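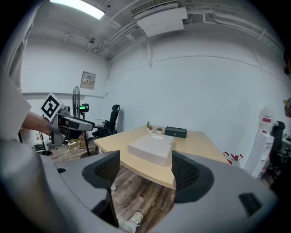
Stotetti Issues Field Notice for Handheld Grippers After Finger Closure Fault

PREKBERG - Stotetti has issued a field notice covering handheld grippers used for two-handed demonstration recording. The notice concerns a fault in which the recorded finger opening differs from the physical opening. Policies trained on the affected recordings can command a robot to close too far on a held object.

The fault came to light in August at the Dervishi test site, during playback of a box-lifting task on a two-arm robot. The left arm closed past the recorded width, crushed one end of a cardboard box and kept applying force until the operator pressed the emergency stop. The box slipped from the right arm and fell to the floor. There were no injuries. The robot was taken out of service the same afternoon and inspected on Wednesday, when no mechanical damage was found.

Cause

Stotetti traced the error to the width calibration routine in Tunomen, the software that converts gripper recordings into training data. The routine is meant to run separately for each gripper in a pair. If one gripper was unplugged and reconnected during a session, Tunomen could apply the right gripper's calibration to both. The recording then showed the left fingers as 4 mm more closed than they were.

On rigid objects the effect is mostly hidden, as the robot's own force limit stops the fingers. On thin-walled boxes and similar items, the extra closure can deform the object before the limit is reached. In the Dervishi incident the force limit had also been raised for an earlier test and had not been reset. Stotetti considers this a contributing factor.

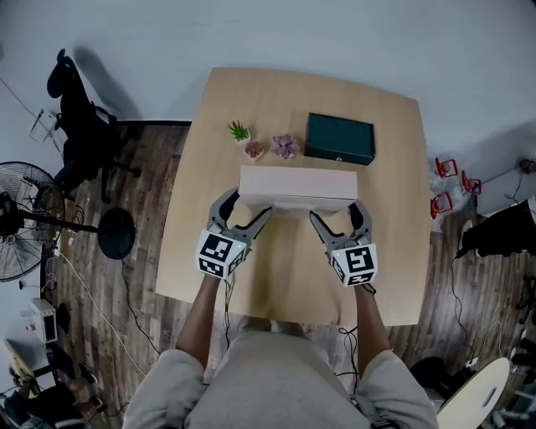

Two-handed tasks are more exposed to the fault than one-handed tasks. When both grippers hold the same object, an error on one side shifts load to the other, and the arms can begin to work against each other. A check on each arm alone does not reliably find this.

"The hardware was measuring correctly and the conversion step was not," said Živko Bošković, head of product safety at Stotetti. "Our session check compared each gripper against its own limits. It did not ask whether the two calibrations came from two different devices - it should have."

Affected Recordings

A review of stored sessions covered 3000 recordings. Of these, 230 carry the wrong left-hand calibration. They have been withdrawn from training, and sites holding copies will receive a list of session numbers. The original sensor logs are intact, so the recordings can be converted again once the corrected software is installed. Policies trained on any listed session should not be run on a robot until they have been retrained.

Required Actions

Sites should install the Tunomen update before the next recording session. The update ties each calibration to the serial number of its gripper and stops the session if a gripper reconnects without being recalibrated. Operators must then open and close both grippers fully before recording resumes.

Sites running playback should confirm that force limits on both arms match the values in the task file. The first run of any retrained policy should be done at reduced speed, with an operator at the emergency stop and no one within reach of the arms.

The grippers do not need to be returned. Questions about the notice can be sent to Stotetti product safety through the usual support contact, with the session number and the gripper serial numbers included.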